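What we learned from budgeting hand-held grippers

Published 4 Apr 2022

The purchasing lead at Vatimier did not want to speak about robots first. She wanted to speak about fingers. "Everybody asks me for the price of the arm," she said when we met in the company's small office. "The arm is one line in my table. The fingers, the screws, the stickers, the mats, these are many lines, and they come back every month."

Vatimier prepares clothes-handling tasks for a project called Gustus. The people who work on it hold a gripper in each hand and handle garments on an ordinary bed at home.
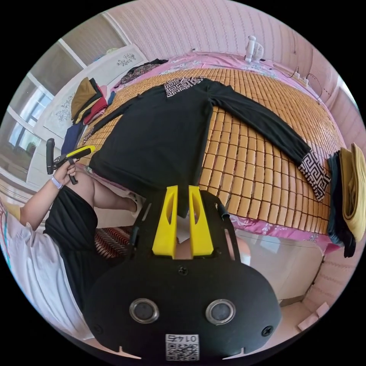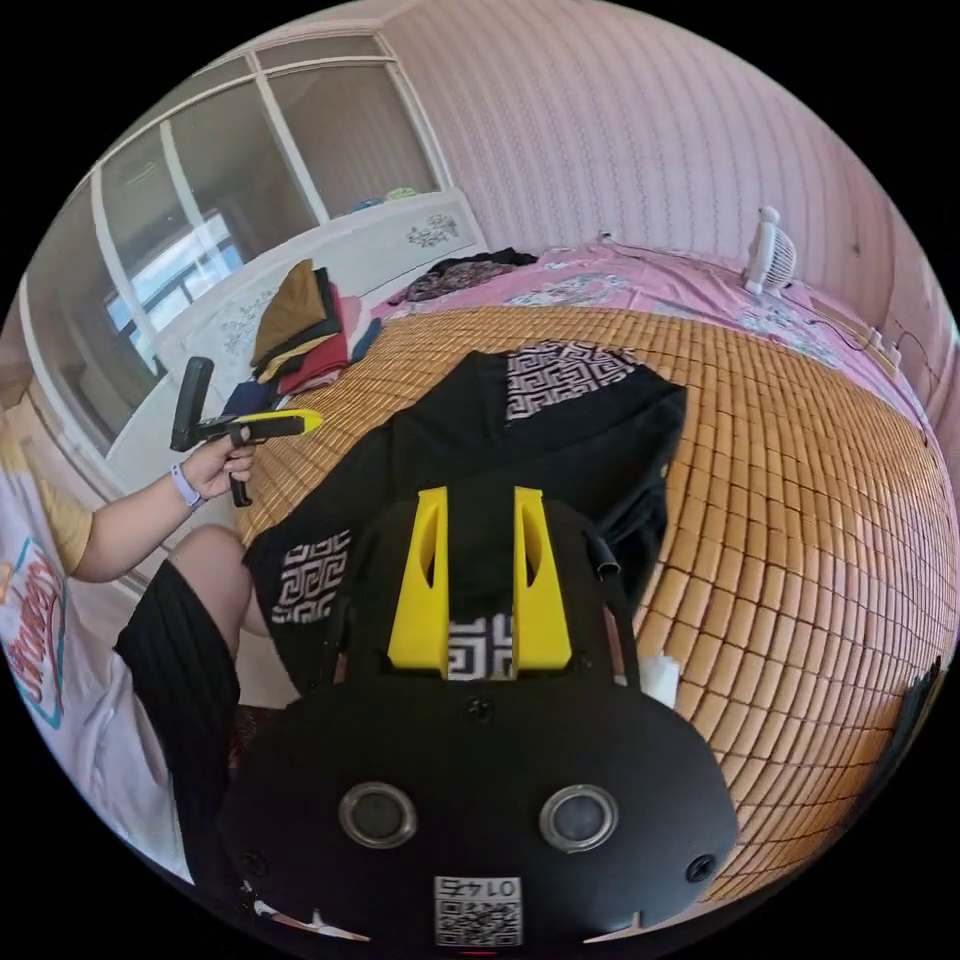 Black garment with a Greek-key pattern on the bed mat, grippers with yellow fingers.

The first order

In February the team had money for 50 hand-held units. She ordered fewer. "I was afraid to buy all at once, and I am still happy with this decision," she told me. The units are bought and counted in pairs, because one person needs two, and a pair with one broken side stays in the box. For this she keeps a reserve of five complete units, and she does not lend them to other projects, also when her colleagues ask very politely.

The fingers are a separate budget. They are printed by Drolteo, a workshop which also prints spare parts for sewing machines. The minimum order is 200 pieces. I asked if this was too much for a small team. "For the first month it was too much. Then we changed the shape of the slot, and the old ones were not useful anymore. So now I ask the engineers to sign that the shape is final before I pay." She showed me the paper with the signature. It was signed two times, with different dates.

Numbers on the stickers

Each unit has a QR code and a number, and the same number is in her table, with the price, the supplier and the name of the person who has it at home. In the beginning the label was not in the budget at all. Somebody wrote the numbers by hand with a marker, and it was not possible to read them after some weeks of use. She would now buy labels before anything else.

Her table has 216 lines today. She admitted that several lines are for things which she could not explain to the accountant. One of them is "cable, short, other."

Renting or buying

The arms that will use the results are not bought yet. Vatimier compared two offers, one to rent and one to buy, and asked the consulting office Seneviratne to check the calculation. The advice was to rent for the first year. She agrees only partly. "When you rent, you pay also for the months when you wait for a customs paper. In our first plan we put zero months of waiting. This was my mistake, I wrote this plan."

I asked what she would say to another small company that makes its budget now. She thought for some time before she answered. "Write down who will repair it, and how many hours this person has in a week. If you don't have this name, don't sign the order."

The next order is for fingers again, and for more screws. The decision about the arms is moved to the next budget meeting.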